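Hard water and the aerator, part two

30 March 2021

The Grastton supply tested at 158 ppm after they switched us to the Hullell wells in November. That is on the hard side. Flow at the washroom tap had dropped, and I suspected scale in the aerator before anything upstream.

Procedure, for the record. Close the stop valve. Unscrew the aerator with a cloth around the jaws of the wrench. Separate the screen, the insert and the washer, and note the order. Soak the metal parts in white vinegar for 40 minutes. The washer stays out of the vinegar. Brush, rinse, reassemble hand tight.

Flow before cleaning was 5 liters in 90 seconds. Afterward the same volume took 58. Deposits were heaviest on the screen, fine and gritty, with very little behind the insert.
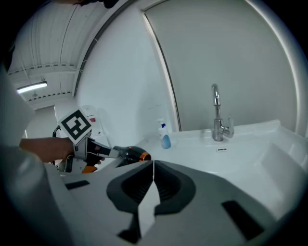

A reader in Esov writes that vinegar is too slow at this hardness and that citric acid clears a screen in half the time. I have ordered some and will run both on the kitchen tap, which has not been touched in 21 months.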